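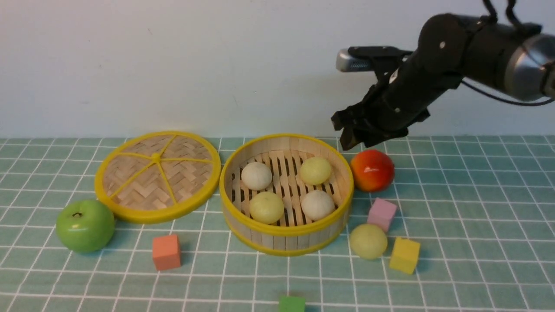 What an Open Day Owes the Public

The open day held in July at the Plarnari robotics hall in Flestden was well attended and courteously run. Visitors were received in groups of 13, given a short talk on safety, and taken past a series of benches at which robot arms were put to ordinary tasks. The bench that held most groups longest was the one laid out with food and coloured blocks. I attended as a member of the public and I write in the same capacity. My purpose is to praise what was good in the arrangement and to argue that demonstrations of this kind should be conducted under plainer rules than they are at present.

The choice of subject at that bench deserves credit. A bamboo steamer of buns is familiar to a great many households, and familiarity matters when the public is asked to form a view. Most of us have no means of judging a machine that welds a car door. All of us can judge whether a bun has been picked up and set down properly. The lid of the steamer lay flat on the tiles, and an apple, a peach-shaped fruit and several blocks stood about the table, so that the arm had to work among objects of different shapes. A visitor could understand at a glance what was being asked of it.

Anjani Tuhumury, who led my group, spoke clearly and did not promise more than she could show. When a child asked whether the arm knew what a bun was, she replied that it had been shown buns many times and had learnt where to close its fingers, and that she would leave the word 'knew' to others. It was a good answer, and the child seemed content with it.

My first concern is with failure, and how it is presented. During my group's visit the arm was given 7 attempts at moving a bun and failed in 2 of them. In the first case the bun was nudged aside and the gripper closed on nothing. In the second the bun was lifted and then dropped short of the basket. On both occasions the table was reset promptly and the talk moved on. No one tried to hide what had happened, but no one discussed it either, and the printed sheet handed out at the door was silent on the matter. It said only that the system had completed 944 successful transfers before the event. It did not say how many transfers had been attempted.

A number of that sort is of little use by itself. If it was reached in a thousand attempts, the machine is very reliable. If it was reached in ten thousand, it is not. The visitor who carries the sheet home has been given a figure and no means of weighing it. I put this point to Khairul Ngui, who had charge of the printed material, and he accepted it readily. The full record exists, he told me, and had been left out for want of space. I do not doubt him. I would suggest, all the same, that the number of attempts should be the last thing to be cut from such a sheet, and that the paragraph on the history of the hall might have been shortened in its place.

The second concern is the part played by people. Between attempts a member of staff, Ikhsan Ong, put the objects back in position by hand. He also had the duty of stopping the arm if it strayed. These are proper and necessary tasks. They are also labour, and a visitor who thinks about employment will wish to know how much of it there is. Automation is usually discussed as though work simply vanished once the machine arrived. Anyone who stood at that bench for a quarter of an hour could see that some of the work had moved to the side of the table – to the person who resets, watches and steps in. An open day is the best opportunity the public will have to see this, and the guides should be encouraged to speak of it.

Yanti Yusof, whose family has run a tea house near the hall for many years, was in the same group, and I am grateful for her permission to repeat her remarks. She was interested in the arm and in no way hostile to it. She observed that in her kitchen the basket would be full of steam, the buns would be soft and would stick to the paper, and the cook would be doing three other things. She asked whether the arm had been tried in such conditions. It had not. She was told that a trial with the catering firm Andico was under discussion, and she said that she would wait for it before making up her mind. That seems to me the right attitude, and it is one which organisers should welcome.

There will be those who say that I ask too much of a pleasant afternoon. Ridwan Nasution, who has organised similar events at the Ismail centre, has argued in correspondence with me that families come to be interested and that a table of results would drive them away. I respect his experience. Yet the failures were the moments at which my own group paid closest attention. People leant in. They wanted to know what had gone wrong and whether the next attempt would be different. An audience that is curious about a dropped bun can be trusted with a sheet which says how often buns are dropped.

I would therefore propose that any institution which opens its doors for a public demonstration should state in writing how many attempts were made and how many succeeded, under what conditions, and what work was done by staff while the machine was running. The statement need not be long. It should be given out at the door and displayed beside the bench, and it should be corrected at the end of the day to include what visitors have themselves seen.

The hall at Flestden is well placed to lead in this. Its staff are candid when asked, and its records are evidently in order. The next open day is being planned, and I understand from Ms Tuhumury that comments on the printed sheet may be left at the front desk. I have left mine.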